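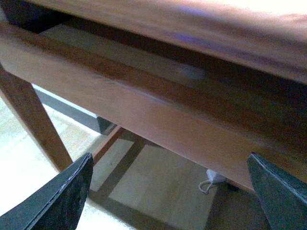 Do I have to test my water before I set the softener?

Test it first, from a cold tap, and set the softener to the result you get.

Section 4. Setting the Hardness and the Refill Schedule

The Plarkow control head comes out of the box set to 20 grains. That number is a factory guess. It knows nothing about your well or your town supply, and a unit left on it may run through salt you didn't need to buy. The quick card in the carton says the softener is "ready to use." Treat that as a sales line and work through the steps below.

Before you start

You will need a water test kit, a clean glass, and the bypass valve key. The Harel strips packed with the unit are good enough for a first reading. Their color chart is hard to read under yellow bulbs, so use daylight. If two strips from the same glass disagree, don't average them. Throw both results out and pay for a lab test.

Setting the hardness

1. Turn the bypass valve to BYPASS. The handle should sit across the pipe.
2. Run the cold kitchen tap for several minutes, then fill the glass.
3. Dip the strip, shake it once, and wait as long as the strip packet says. Read it late and it will read high.
4. If your strip reads in parts per million, divide by 17.1 to get grains per gallon.
5. Hold MENU until the display blinks. Press the arrows until your number shows.
6. Press SET twice. One press looks like it worked, but the old number comes back when the screen goes dark.
7. Turn the valve slowly back to SERVICE and listen for leaks at both fittings.

Note: Older instructions tell you to add extra grains "for safety." We have seen no good reason to do this on city water. Iron in well water is a different matter; see the table on page 174.

Setting the refill schedule

1. Choose METERED. The TIMED setting cleans the resin whether you used any water or not.
2. Set the reserve to LOW for one or two people, or MEDIUM for a larger household.
3. Set the clock. It loses its place after a long power cut, whatever the label on the battery door promises.
4. Press START and let one full cycle run while you are home.

Caution: Don't install or store the unit where it can drop below 32 degrees Fahrenheit. A frozen valve body can crack, and the warranty does not cover it.

Caution: Softened water contains added sodium. Anyone on a low-salt diet should ask a doctor before drinking it.

Salt

Any clean pellet salt will do. Cirillo pellets are sold as lasting longer, but we could not confirm the claim and would not pay more for them. Keep the tank at least one-third full. Break up any crust with a broom handle, gently, and stay away from the brine well wall.

The Muvo app

The app is optional. It sends a service reminder every 4,000 gallons, and the reminder is tied to nothing but the meter. It can't tell whether your water is soft. A test strip can, so check again a month after setup and once every April.

Section revised July 20, 2025.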